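**Allport Virtual Lab Tour, classroom license**

Allport is an interactive walk-through of a working particle physics lab, built by Garnimex for high school and first-year college classes. Students move through the underground hall on a tablet or laptop, stop at 14 marked stations and open short notes on the magnets, cooling lines and detectors. A headset is supported but not required.

The tour runs 82 minutes from start to finish. Most teachers split it over two class periods, and progress is saved at each station. Text and narration are in English. Captions can be turned on from the menu.

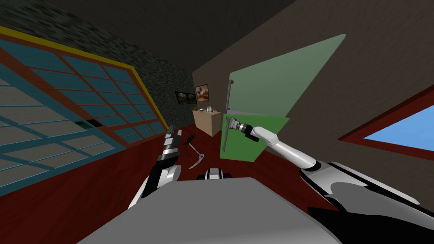

*Simulated view with two robot arms and an open cabinet.*

The Hopkin teacher pack is sold with the license or separately. It has worksheets, a glossary and a set of 125 still pictures that may be printed for class use. Answer sheets are in a separate folder.

**License details**

- One school site, up to 125 student accounts
- Price: $2,484 per year, teacher pack included
- Works offline after the first download
- Updates free during the license year

The current version dates from May 2021. Schools on the older Plamville edition can move their accounts over until the end of June. Saved progress carries across, but custom notes have to be exported first from the account page.

Orders are accepted by purchase order or card.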